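Visit Report: Skellora Residence Kitchens, Skeston
Prepared by Britt-Marie Lindqvist, Office of Student Dining
11/15/22

The Office of Student Dining visited the Skellora residence in Skeston during its autumn open house. The purpose of the visit was to see how a residence with shared kitchens equips them for students who cook their own meals, and to bring back ideas for the two floors of our own building that will be refitted next year. Leobardo Ayala of Facilities also attended.

We were received by Ah-rin Son, residence manager, and Si-woo So, who looks after the kitchens. The residence houses 306 students. Each floor has one shared kitchen with a dining table, assigned shelves and a locked cupboard for larger appliances, which residents sign out at the front desk.

Most of our time was spent on the subject of rice. According to Ms. Son, it is the food most often cooked in the building, and before September the kitchens had no cookers of their own. Students used pots on the stove, and the cleaning staff reported burned pans nearly every week. The residence now keeps 13 electric rice cookers, and the desk logged 1,149 loans in the first term of the service. 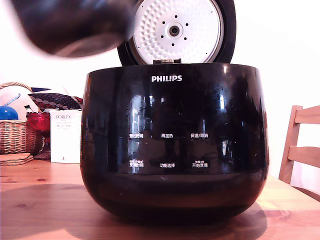 Reading time: 2 minutes

The Philips cooker has a glossy black body and a hinged lid with a round white plate on its underside. Its controls are labeled in Chinese, with separate labels for preset time, cooking time, reheat and keep warm/cancel, along with function select and start cooking. Mr. So has written a one-page sheet in English and Korean that gives the meaning of each label, and a copy is taped inside every cupboard door. Mr. Ayala asked whether the language of the controls had caused difficulty. We were told that new residents ask in their first week and seldom afterward.

Care of the cookers is set out in the loan rules. The borrower washes the inner pot by hand, wipes the lid and leaves it open to dry before returning the cooker to the desk. Cookers may not be used in bedrooms. A cooker returned dirty is logged, and the borrower is asked to come back and clean it.

We also saw the dry storage room, where rice is bought in bulk from Fletico and sold to residents at cost. Do-yoon Cho, a second-year resident, showed us the bins and the scale. He noted that demand rises sharply during exams and that the room has twice run out of short-grain rice.

Two points are recommended for our own refit. The appliance cupboard should be placed next to the dining table, with outlets at table height. A loan log should be kept from the first day, so that later purchases can be based on use.

Ms. Son has offered to share the loan rules and the label sheet. Requests for copies may be sent to the Office of Student Dining.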